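サイト内検索 キーワードを入力 検索

Dadano散策地図 改訂編集会議 議事録

開催日 2020年4月3日
形式 電話会議(資料は事前に郵送またはメールで配布)
進行 ナビラ・ベンサイド
出席 編集、校正、現地調査、配布、会計の各担当。デザインを請け負うMidierから一名、印刷を請け負うSqalliから一名。
欠席 写真担当(意見は書面で受領)
記録 校正担当

1 前回議事録の確認

前回の議事録について、二か所の訂正があった。旧街道の起点を「郵便局の角」としていたが、正しくは「郵便局の向かいの角」である。また、裏面の広告枠を設けないと決まったように読める箇所は、「次回以降に再度検討する」に改める。訂正のうえ承認した。

進行から、電話会議では誰が話しているか分かりにくいので、発言の前に担当名を言うよう依頼があった。途中で回線が切れた場合は、かけ直して途中から加わり、聞き逃した部分は議事録で補うこととした。

2 現行版の在庫と配布状況

配布担当より報告。現行版の残りは771部。内訳は事務所の書庫にあるものが大半で、ほかに駅前の案内所、図書館、川沿いの休憩所に置いたものがある。案内所と図書館は現在窓口を閉めているため、置いてある分は引き上げず、そのままとする。休憩所の分は雨で下の方が波打っていたため回収し、書庫分に入れた。

現行版は、渡し場跡へ下りる階段が通行止めになる前の内容である。このまま配り続けるかどうかを話し合った。

編集担当は、誤った案内が出回るのは困るので配布をやめたいとの意見。配布担当は、通行止めの箇所以外は今でも使えるものなので、訂正の紙を挟んで配ればよいとの意見。会計担当からは、訂正紙を作る費用は事務所の複写機を使えば予備費の範囲に収まるとの説明があった。

現地調査担当から、階段の上に柵が置かれ、迂回を示す札もあるが、札の矢印が橋の方を向いておらず、初めて来た人は住宅の私道に入ってしまうとの報告があった。実際に住人から苦情の電話を一件受けている。訂正紙には文章だけでなく、橋までの簡単な線図を入れるべきだという。

決定。現行版は訂正紙を挟んで配布を続ける。訂正紙は片面、白黒とし、線図を入れる。文案は編集担当、線図は現地調査担当が作り、校正担当が確認する。配布の再開は窓口が開いてからとする。

3 改訂版の構成

編集担当が構成案を説明した。判型は現行版と同じで、折りたたんで上着のポケットに入る大きさ。表面を全体図、裏面を道ごとの説明とする。折ったときの面の数は8で、現行版から変えない。面を増やす案も出ていたが、紙が厚くなって折り目が割れやすいことと、郵送の料金区分が変わることから見送った。

載せる道は4本とする。川沿いの道、旧街道、丘の上を回る道、それに今回新しく加わる用水の道である。用水の道は、資料の段階では「水路の道」「堀の道」とも書かれていたが、地元では用水と呼ぶ人がほとんどなので、表記を「用水の道」に統一する。
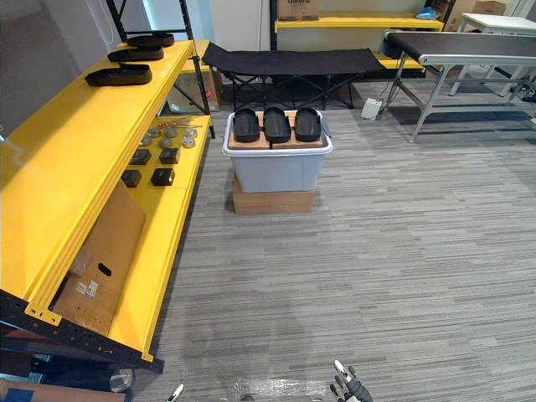

用水の道は距離が短く、坂もほとんどないため、説明文の冒頭に車いすやベビーカーで通れる区間を書く。ただし、取水口の手前に砂利の区間があり、ここは押して進むのがかなり難しい。現地調査担当が車輪の細いベビーカーを借りて歩いたところ、前輪が砂利にはまって二度止まった。この区間の前に、舗装された農道へ出る分かれ道があるので、そこを地図に太めの線で入れる。

説明文の分量について、校正担当から、現行版は道によって文の長さがそろっておらず、旧街道だけが他の倍近くあるとの指摘があった。旧街道の文は、街道の由来の段落を半分に縮め、宿場の井戸の話は残す。丘の上を回る道は、展望台からの眺めの文が季節を限定しすぎているので、冬にしか見えないものは別の文に分ける。

見どころは全体で14か所とする。現行版から外すものは、閉店した和菓子店と、看板が撤去された旧測候所の二つ。新たに入れるものは取水口、石の水門、丘の裾の湧き水とする。湧き水は飲用に適するか確認が取れていないので、「飲めます」とは書かない。現行版では湧き水に触れていないが、問い合わせが多い場所であり、書かないままにするより、飲用については不明と明記する方がよいとの意見で一致した。

石の水門の年代について、資料によって記述が分かれている。郷土史の冊子には「江戸の末」とあり、現地の説明板には年代がない。編集担当が図書館に照会する予定だが、閉館中で回答の時期が分からない。回答がないまま入稿になった場合は、年代を書かず「古い石組みの水門」とする。

4 凡例と地図記号

現行版の凡例は、便所、休憩所、駐車場、見どころ、バス停、階段の記号を並べている。これに、水飲み場と、段差のある場所の記号を加える。

段差の記号について、階段と紛らわしいという意見が校正担当から出た。Midierの案では、階段は段々の線、段差は短い太線で表している。縮小した見本を手元で見た限り、どちらも黒い塊に見えるとの声が複数あった。段差の記号を三角形に改め、次の見本で確かめることにした。

バス停の名前は、すべて入れると川沿いの部分が文字で埋まる。道の起点と終点に近い停留所だけ名前を入れ、ほかは記号のみとする。時刻は変わるので載せない。運行会社の電話番号も、現行版では刷り上がったあとに変更になったことがあるため、今回は載せない。

便所の記号には、冬の間閉まるものとそうでないものの区別を付ける。丘の上の便所は水道管の凍結を防ぐため毎年閉まる。現行版を見て登った人から、閉まっていて困ったという葉書が届いていた。区別の付け方は、記号の横に小さく「冬閉」と入れる案で決まった。

方位の記号は右上に置く。用水の道の拡大図だけは北が上にならないので、拡大図の中にも方位を入れる。これは前回も話に出たが、見本に反映されていなかった。Midierから、反映が漏れていたとの説明があり、次の見本で直すとのことだった。

5 レイアウトの進み具合

Midierより、全体図の下描きと裏面の文字組みについて説明があった。下描きは市の縮尺図を基に、川と主な道路を描き直したもの。等高線は丘の周辺にだけ入れる。全体に入れると道の線と重なって読みにくいという。

現地調査担当から、川の中州の形が現在と違うとの指摘。昨秋の増水で下流側が削られている。中州には立ち入れないので案内上の支障はないが、橋の上から見て形が違うと気付く人がいるかもしれない。Midierは、中州を細かく描かず輪郭を簡単にすると答えた。

裏面の文字の大きさは、現行版より少し大きくする。高齢の利用者から、眼鏡をかけても読めないという声があった。大きくした分だけ文を削る必要があり、編集担当は見どころの説明をそれぞれ一行減らすことを了承した。ただし宿場の井戸だけは削ると意味が通らなくなるので、隣の欄を詰めて対応する。

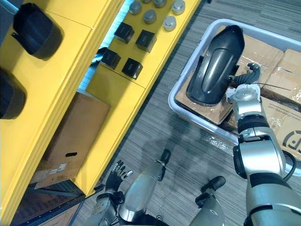
黄色い棚と白いプラスチックの箱。床は灰色の縞模様のカーペット。

表紙の題字について、二つの案が示された。一つは現行版と同じ明朝体、もう一つは太めの丸い書体である。書面で届いた写真担当の意見は、明朝体を残してほしいというもの。出席者の意見は分かれた。配布担当は、案内所の棚に差したとき、上の方しか見えないので太い字の方が見つけてもらいやすいとの意見。校正担当は、題字より「改訂版」の文字が小さいことの方が問題で、古い版と取り違えられるおそれがあるとした。

題字は明朝体のまま太さを一段上げ、「改訂版」の文字を題字のすぐ下に移す。これを次の見本で確認し、それでも見つけにくいようであれば丸い書体を再検討する。

写真は、表紙に川の風景を一点、裏面に道ごとの小さな写真を入れる。用水の道の写真は、草が伸びる前に撮り直す予定だったが、外出を控える必要があるため延期する。撮り直せなかった場合は、現地調査担当が冬に撮った水門の写真を使う。画質は足りるとMidierが確認済み。

6 道の色分け

道の線の色は、現行版では濃淡の違う青と緑を使っており、日なたでは見分けがつかないという声が以前からあった。改訂版では道ごとに色をはっきり変える。Midierの案は、川沿いの道が青、旧街道が茶、丘の上を回る道が緑、用水の道が橙である。

色の見え方には個人差があるため、色だけで区別せず、線の種類も変える。川沿いの道は実線、旧街道は破線、丘の上を回る道は点線、用水の道は二重線とする。点線は丘の等高線と重なるところで途切れて見えるので、点の間隔を詰める。

線の上に道の名前を書き込む案も検討した。短い道では名前が入りきらず、途中で折れ曲がると読みにくい。起点のそばに色付きの札を置き、その中に名前を入れる方法に落ち着いた。
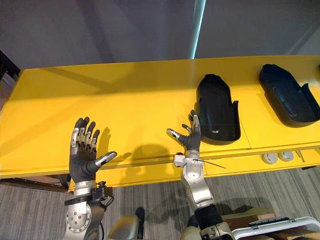

市街地の地色については、薄い灰色にする案と、紙の白のまま残す案が出た。灰色にすると建物の密集した場所が一目で分かる反面、細い路地の線が沈む。Midierは路地を白く抜けば読めると説明し、見本でもその通りだった。編集担当からは、地色に黄色を使えないかとの質問もあった。添付の写真にある長い机のような黄色は、遠くからでもよく目に入るが、地図の広い面に敷くには強すぎるという意見が多く、地色には採らない。同じ系統の黄色は、見どころの番号札のように面積の小さいところに使い、数字は黒で入れる。黄色の上に白い数字を置いた見本は、どの出席者も読めないと答えた。

川の色は薄い青とし、川沿いの道の青と十分に差を付ける。用水は川と同じ薄い青の細い線にする。用水の道の橙の線と並んで走るため、ずれて印刷されると用水が隠れることがあるとSqalliから注意があった。二つの線の間を少し空け、必要なら用水の位置を実際よりわずかに外へ寄せる。地図の精度としては問題ない範囲だと現地調査担当が確認した。

7 用紙と印刷

Sqalliより、用紙の見本を郵送した旨の報告。見本は三種類で、現行版と同じ上質紙、少し厚い上質紙、水に強い合成紙である。

合成紙は雨の日に使いやすく、折り目も割れにくいが、単価が高い。また鉛筆で書き込めないことが分かった。現行版の利用者には、歩いた道に印を付けたり、余白に花の名前を書いたりする人がいる。小学校の校外学習でも書き込みに使われているので、書き込めないのは不便だと配布担当が述べた。

厚い方の上質紙は手触りがよいという感想が多かったが、折ると少し膨らみ、案内所の棚の差し口に入る数が減る。現行版と同じ紙を使うことで決定した。雨で傷むことへの対策としては、休憩所に置く分を扉付きの箱に入れる。箱は配布担当が手配する。

折り方についても確認した。現行版は一度開くと元に戻しにくいと言われている。Sqalliが別の折り方の見本を作り、次回までに各担当へ送る。折り方を変えると面の並びが変わるため、Midierの作業にも影響する。Midierからは、文字組みを始める前に決めてほしいとの要望があり、見本が届いたら会議を待たずに電話かメールで意見を集めることにした。

刷り上がりまでの日数は、校了後二週間を見込む。ただし紙の入荷が遅れる可能性があり、Sqalliは早めに紙だけ押さえておくことを提案した。会計担当の了承を得て、紙の予約を先に行う。

8 情報掲示の仕組みについて

通行止めなどの変更を知らせる方法として、掲示用のサービスTimeoを使う案が編集担当から出された。地図に短い案内を載せ、そこから変更の一覧を見てもらうというもの。

配布担当は、地図を手に取る人の多くは紙だけで歩くので、効果は限られるとの意見。会計担当からは、使用料が毎年かかるなら来年度の予算に入れておく必要があるとの指摘があった。校正担当は、誰が書き換えるのかを決めないまま始めると古い情報が残り、かえって迷惑になると述べた。

進行より、地図の改訂とは分けて検討したいとの提案があり、了承された。編集担当が使用料と手順を調べ、次回報告する。地図には、変更の問い合わせ先として事務所の電話番号のみを載せる。

9 お披露目の散策会

当初は改訂版の完成に合わせて初夏に行う予定だったが、人を集めることが難しい見通しのため、10月に延ばす。歩く道は用水の道とし、取水口から水門まで進んで同じ道を戻る。10月であれば稲刈りのあとで、農道を使っても農作業の邪魔になりにくい。

水利組合には、延期の連絡を現地調査担当が行う。組合からは以前、水門の上に人が立たないようにしてほしいと言われている。当日の案内文にこの点を書き、説明は水門の手前の広くなった場所で行う。

参加費は取らない。保険料は予備費から支出する。申し込みの受付方法、雨の場合の扱い、休憩の場所は夏のうちに決める。図書館の集会室を休憩に使えるかどうかは、開館してから問い合わせる。

散策会が開けない場合でも、改訂版の配布は予定通り行う。

10 会計

会計担当より、調査費、郵送費、見本の作成費について説明があり、いずれも見積もりの範囲内であった。電話会議の通話料は各自の負担となっているが、次回以降も続くようであれば精算の対象とする。領収書の代わりに通話明細の写しを出すこと。

広告枠については、窓口や店を閉めているところが多く、今は募集を行う時期ではないとの意見で一致した。改訂版には枠を設けず、空いた部分に用水の道の拡大図を少し広く取る。

11 次回までの作業

編集担当 訂正紙の文案、旧街道の文の短縮、Timeoの使用料と手順の調査、水門の年代の照会
現地調査担当 迂回路の線図、砂利区間の位置の再確認、水利組合への連絡
校正担当 訂正紙の確認、表記の一覧表の更新(用水、湧き水、取水口)
配布担当 休憩所用の箱の手配、窓口の再開時期の確認
会計担当 紙の予約に伴う支払い時期の確認、通話料の精算方法の文書化
Midier 段差の記号、拡大図の方位、題字、色分けを直した見本
Sqalli 折り方の見本の作成と送付、紙の予約

12 その他

丘の展望台の案内板が日焼けで読めなくなっている件は、市の公園担当に伝えたが返事がない。地図の説明文で補えるよう、見える山の名前を左から順に書く案を編集担当が用意する。

用水の道の起点に近い自転車置き場は、持ち主が代わったとの話がある。使い続けられるか分かるまで、下描きの駐輪の記号は仮のものとして扱う。

次回の日程は、折り方の見本が届いてから進行が各担当に連絡する。形式は今回と同じ電話会議とする。

お問い合わせ Dadano散策地図編集事務局 | © Dadano散策地図編集会議 | ページの先頭へ戻る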